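Latedberg Salon Products: progress report to the Wike Fund
8 Feb 2024
Prepared by Nazareno Bassi

The clip-in bang line is now almost on schedule, a phrase I have been saving since the fall. In January we sent out 107 sets for salon wear tests and got 100 back. The other seven are presumably having a nice time.

Stylists liked the softness and hated the clips. Ultudard has agreed to supply a flatter clip at 19 cents each, up from 13, and has stopped calling the old one "classic."

Shade matching remains our weak spot. "Warm Chestnut" is neither, and we have asked for a new dye lot.

Spending is within budget, apart from shipping, where I was an optimist. I would like to move the leftover printing money to cover it. 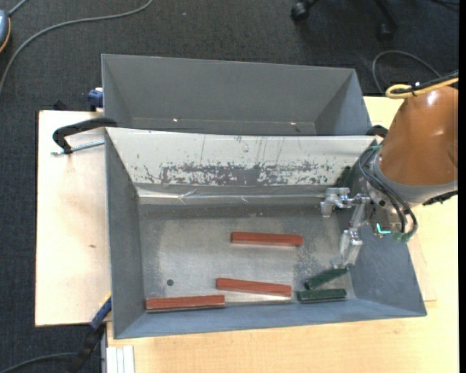 Please let me know by the end of the month if that needs a form. I assume it needs a form.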